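Stamcombe, March - Usasar today presents the Bullwood washroom kit, a software and tool package that lets a humanoid robot clean a toilet with an ordinary brush.
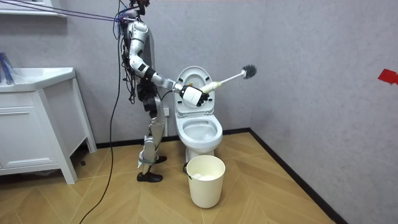 A humanoid robot holding the toilet brush.

The kit was prepared together with Kavanagh, who supplies the training rooms. It is offered from 368 pounds per month.
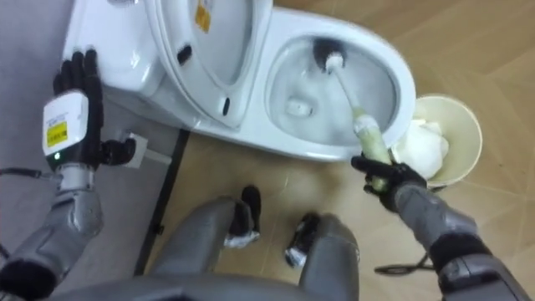
The software was trained on more than 400 cleaning runs and works with brushes already in the building. Support by telephone is included in the first year.

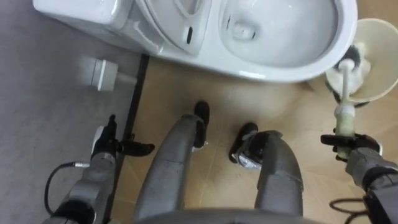
Usasar Product News, No. 212

Orders are open now through the Stamcombe office.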